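Clerkard tells care homes and shops to hold off buying chore robots

Report from the Zollatcombe office finds paid tasks are still a long way from the demonstration table

ZOLLATCOMBE, Thursday – Clerkard, which advises care homes, laundries and small retailers on what equipment to buy, has told its clients to put no money into general-purpose chore robots during the coming budget year. The advice follows a review of sales claims made to those clients, many of whom have been told that a pair of arms will soon be folding their towels, filling their shelves and clearing their dining rooms.

The review, called Hands Off the Tea Towels, was led by Thijs Coppens. He looked at 31 chores that clients said they would gladly pay a machine to do. He found 2 that he would be willing to see tried in a working building without a member of staff standing next to the equipment, and both of those involved moving identical boxes from one fixed place to another.

"I get a brochure a week," said Coppens. "They all say the machine can do the job. What I want to know is whether it can do the job at ten to eight in the morning when the breakfast trolley has been left in the wrong place and somebody has put a cardigan over it. I haven't had a good answer to that yet." 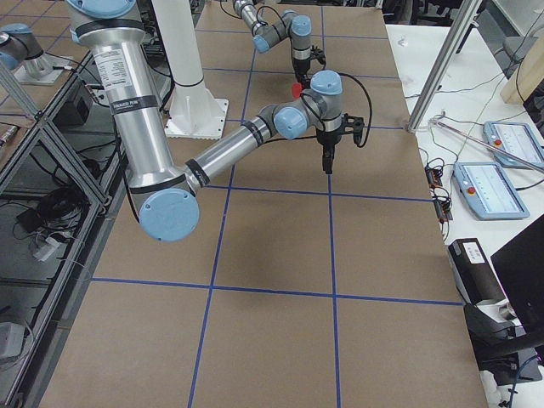

Care home managers who spoke to Clerkard asked for help with ordinary, fiddly work: stripping beds, pairing socks, scraping plates, putting the right cup in front of the right person. Very little of it happens on a clear, flat surface. Research benches are a different sort of place. On this one the work area has been marked into rectangles with blue tape, the two grippers come close together over it, and there is a small red object by the farther one. Coppens does not object to starting with something that simple, and says it is the sensible way to learn. His complaint is with the sales talk that jumps from there to a full laundry room in a single paragraph.

The report is hardest on claims about time saved. Of the 17 brochures reviewed, 4 gave a figure for how long a chore took from start to finish, including setting up and putting right any mistakes. The rest gave the speed of a single movement, or no speed at all. Clerkard says a buyer who is offered a figure of that kind should ask who was in the room, who tidied the table beforehand and who picked things up off the floor.

Shop owners fared no better. At Forholm, a homeware shop that took part in the review, staff kept a diary of every job done on the shop floor over one ordinary shift. Most entries lasted a few minutes and were broken off halfway by a customer. Coppens could not find a supplier willing to say what their machine would do if it was interrupted in the middle of stacking bowls and then asked where the oven gloves were.

Pintér, a family-run laundry that also gave evidence, has a more hopeful view. The firm already uses a fixed machine for feeding flat sheets and would like something similar for pillowcases. It told the review it had no wish for a robot that could do everything and would settle for one that could find a corner. 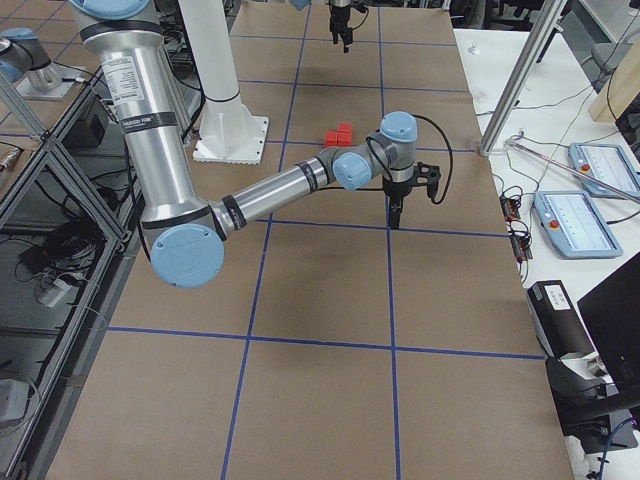
Should a care home or shop put money aside for a chore robot this year?

Clerkard's advice is to wait, and to spend the money on better trolleys, lower shelving and an extra pair of hands at busy times.

The report does leave the door open. It suggests that any client who is keen to take part in a trial should do so only where the supplier pays for the equipment, for the insurance and for the staff hours lost. It also asks that the trial take place in the client's own rooms with the client's own crockery, laundry or stock, and that unedited results be handed over at the end, failures included.

"Some of this will work one day, and I'll say so when it does," said Coppens. "I'm not going to tell a home with a leaking roof that it should be first in the queue."

Hands Off the Tea Towels is free to Clerkard clients. Others may ask for a printed copy from the Zollatcombe office, where Thijs Coppens is also available for interview in the mornings.

ENDS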